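What Is a Warrant, and Why Can't the Police Just Look?

Say the police want to read somebody's messages. They can't just grab the phone. First they have to ask a judge.
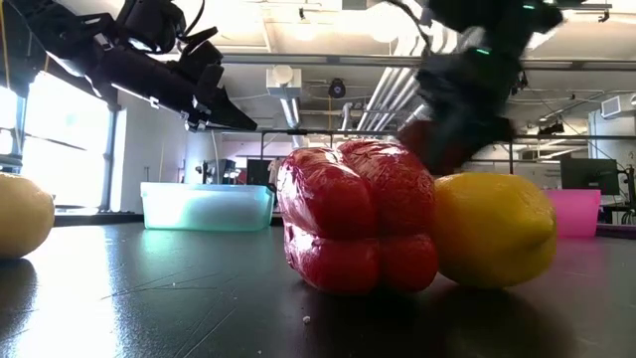 By Yatziri Figueroa | Law for Kids | 2 min read

The judge wants a good reason. "We're curious" is a bad one. So is "he looks shifty." If the reason is good, the judge signs a paper called a warrant — it says what can be searched and where.

A warrant for the garage doesn't cover your diary, however thrilling your diary is.

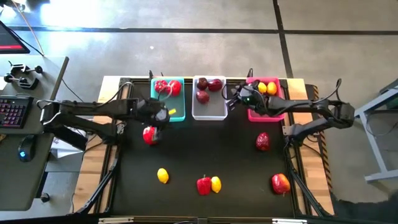
What about grocery lists?

Boring stuff counts too. Suppose a town called Ayala has 500 people and the police read everyone's mail to catch one bike thief. That's 499 people who did nothing, plus a lot of coupons.

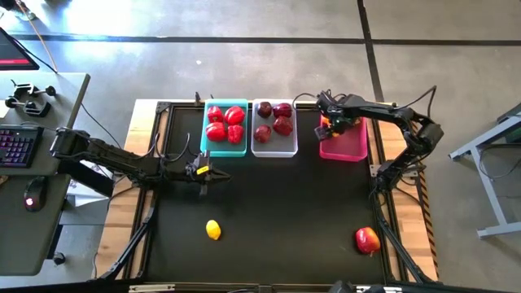
And people who feel watched get careful. They stop asking questions, or writing to reporters. Grown-ups have argued over this for ages, and they're still at it.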